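Veltcombe
Search products, parts and notices Go

Addo 2 compact gripper, with revised finger drive

The Addo 2 is a small electric two-finger gripper for light dismantling and sorting work. Most of the ones we sell go into computer recycling, where they open sockets, pull memory and lift out processors and cards. It mounts on any arm with the standard small flange and takes its power and signals through one cable.

All Addo 2 grippers shipped from August onwards have the revised finger drive described on this page. If you have an earlier one, please read the next section before you use it again.

Fault in earlier units

In July 2020 we stopped sales of the Addo 2 after a fault was found at the Rirnmont recycling works. A gripper there had been holding position above a server board when the guard door was opened. The arm stopped as it should. The fingers did not hold where they were. They crept downwards and inwards over several seconds and bent the lever on a processor socket. The operator had already put a hand in to clear a loose screw and got it out again without injury.

Kwesi Dramani, who runs our test bench, had the gripper back within the week and was able to repeat the fault. The cause is a brake spring in the finger drive. In a worn unit the spring no longer holds the drive against the weight of the linkage once motor power is removed. The fingers then drift until they meet something. The drift is slow and the force is low, but it is enough to bend thin sheet metal or trap a fingertip against a chassis wall.

The wear depends on running time. We have not seen drift in any unit with fewer than 2000 hours on the clock. We can't promise that yours will be the same, so the instructions below apply to every unit with the old drive whatever its hours.

We built 284 grippers with the old drive. The serial number is on the side of the body, next to the cable gland. If it ends in the letter K, the gripper has the new drive and nothing needs doing.

What to do with an old unit

Take it out of service if people can reach the fingers when the guard door is open. If you can't take it out of service straight away, add a step to your stop routine that retracts the arm to a clear position before the door lock releases. The Ceder controller can do this from software release 8 and the setting is called Retract Before Unlock. On other controllers you will need to write the step yourself, and it should be checked by whoever signs off your cell.

Do not fit a stronger spring. Two customers have tried it. The motor then runs hot and the drive fails in a different way, with the fingers stuck closed.

Send the gripper to us in its original box or in something similar with foam on all sides. Remove the fingers first and keep them. We replace the drive, test it and send it back free of charge, including carriage both ways. If you can't spare the unit, ask for a loan gripper when you book the repair.

Working over sockets and memory banks 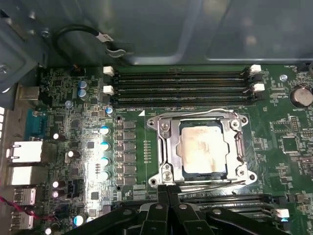
The Addo 2 was designed for tight spaces, and socket work is where drift does the most damage. Fingers that sag by a small amount over an open bench will touch nothing, but on a server board they come down on a part that matters. With the fingers brought close together over the lower part of the retention frame, as here, the flat latched lever and the second bank of memory slots are both underneath them. A bent lever may still open, though it often won't close again, and a board that could have been resold goes into scrap. Memory latches are worse, as they are small and snap at the hinge.

For this kind of work we now recommend a higher waiting position than the one in the old manual. Move the arm well clear of the board whenever the program is waiting for a camera result, an operator or a tray change. Do not leave the fingers low over a socket between moves to save time. This applies to the revised drive as well.

If the processor is still in its socket, check for dried thermal paste before the pick. Old paste on the top of the processor doesn't stop the gripper from working, but flakes get on to the finger pads and reduce grip. Wipe the pads at the start of each shift with a dry lint-free cloth. Solvent will swell them.

What has changed in the new drive

The spring brake has been replaced with a toothed brake that locks the drive when power is lost. The fingers stay where they are, open or closed, and a part that is being held stays held. There is a manual release on the back of the body for freeing a trapped part. It needs a hex key and can't be pressed by accident.

The drive also reports its brake state to the controller. If the brake has not locked, the gripper raises a fault and will not restart until it has been looked at. Finger travel, closing force, mounting holes and cable are all as before, so existing programs will run without changes. The body is slightly longer at the back. Please check clearance if your arm folds in tightly.

The toothed brake makes a click when it engages. This is normal. A grinding noise is not, and you should stop using the gripper and contact us.

Limits

The brake is there to hold the fingers. It is not a safety device and must not be used in place of a guard, a door lock or a safe distance. The gripper should not be used where people share the working space unless the whole cell has been assessed for it.

Ordering

Gripper, complete with revised drive and standard pads
Replacement pads, sold in pairs
Long narrow fingers for deep chassis
Drive exchange for old units, free of charge

Please have your serial number ready when you book a drive exchange. Repairs are handled in the order they reach us, with units that have already shown drift taken first.

Contact the Veltcombe service desk | Copyright Veltcombe | Back to top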